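Cardboard, mostly
An interview with the packer at Plurkon
Posted 12/14/18

The woman who packs for Plurkon didn't want her name used. Her sister-in-law reads this newsletter, she said, and already has enough material.

Plurkon sells teapots, egg cups and a gravy boat that has outlived two changes of owner, all of it by post, from a unit at the Brollolthorpe end of the old goods yard. I'd been told to look for the green door. There are four green doors. The right one has a doormat made of flattened cardboard outside it, and I suppose I should have known.

She has been packing there for nine years. Before that she worked in a building society, where, she says, things were also put into other things and sent away, "but you couldn't hear them break."

I asked how many parcels she gets through. In a quiet week, 300. In the run-up to Christmas it's 700, and she'd rather talk about the quiet weeks. She made the tea in mugs from another firm altogether. Plurkon's own have a handle that she describes as "fine if you're a wren".

We started with cardboard, and for long stretches we stayed there. She has opinions on it the way other people have opinions on cheese. New cardboard is too keen. It springs back, it won't lie down, it gives you the sort of cut that only hurts once you've picked up a lemon. Cardboard that has been lying in the unit for a week has calmed down a bit. Cardboard that has been there since October has given up completely and is good for dividers.

"You can tell by bending a corner," she said, and bent one for me. I couldn't tell. She gave me another to try and watched my face with what I'd call pity.

There are two main boxes. The Palacios is the big one, for teapots and sets, and she's fond of it. The Wellville is for single items and she is not fond of it. It has a tuck flap that was plainly designed by someone with three thumbs, and when it's folded in the wrong order it looks perfectly all right until you pick it up. She has complained to Plurkon about the Wellville in writing. The reply said that her feedback was valued. She has kept it, folded inside a Wellville.

"It's the only thing I've ever put in one that didn't rattle."

I wanted to know about the table covering, having pictured brown paper or bare boards. What she likes is a proper pattern, white with grey leaves and little dark red flowers dotted about, the kind of thing your nan would have had on for Sunday tea. She was ready for the question. Everyone asks it, she said, usually delivery drivers, usually while holding something they ought to have put down.

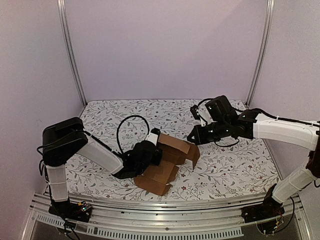
"Plain white's no good to me," she said. "I had plain white. It was like working on a bathroom." On plain white every speck of dust looks like a chip off a spout, and she used to lose whole minutes to crumbs, turning teapots over to see where they'd come from. Then came a spell of brown, and on brown you can't find the cardboard. She put a divider down one afternoon and found it the next morning under her own elbow.

So, flowers. She bought a length of it on the market at 39 pence under the marked price because there was a fault in the printing, which she has never been able to find and now suspects was a sales technique. The pattern also helps her keep things square, in a loose way. She lines the edge of a sheet up with a run of sprigs before she makes the first fold. The sprigs aren't straight, she admits. Neither is she by four o'clock, so it comes out even.

Does the pattern ever get tiresome? She thought about this for longer than I'd expected. There is one flower, near where her left hand rests, that she's gone off. She wouldn't say why.

The folding takes less time than talking about folding. Long sides up first, then the short ones, then a strip across the bottom pressed down with the side of the fist. She doesn't crease with a fingernail. A girl who came in for the summer creased everything with her nails and had to be moved on to labels. The divider goes in before the pot, the lid travels separately in its own little bed, and nothing is allowed to touch the spout, ever, including admiration.

Then she shakes it. I hadn't expected the shake. She picks up the sealed box, holds it beside her ear and gives it a good hard rattle, as you might with a present from someone you don't trust.

"If it's going to go, I'd like it to go in here with me," she said. "I've got a dustpan."

Breakages come back to her too, with the customer's letter. She reads all of them. Her favourite was from a man who had received a teapot in eleven pieces and wanted it noted that the packaging was in excellent condition. He was right, she said. She used the box again.

We got on to tape, on which she is short. It should be paper, it should be wide, and if you have used more than three strips you've made a mistake further back and are trying to hide it. People at home use far too much. She once had a return which took 40 minutes to open and turned out to hold a single egg cup, wrapped in most of a newspaper and a sock. She sent the sock back. It seemed a decent sock.

I asked what she would tell anyone with a parcel to do this week. Clear the table first, she said, because people will try to wrap a vase between the toast rack and the post. Use a box that's a bit bigger than you'd like. Save the cardboard that comes round other things, but not all of it, or you'll end up like her, with a cupboard under the stairs that can't be discussed at mealtimes.

And her own Christmas presents? Gift bags, with tissue stuffed in the top. She doesn't fold so much as a corner between Christmas Eve and the second of January, and last year she gave her brother a bicycle pump with a bow round it and let him work it out.

She walked me to the door and handed me an egg cup, already boxed. It was in a Wellville. I carried it home on the bus with both hands, and the flap came undone just past the library.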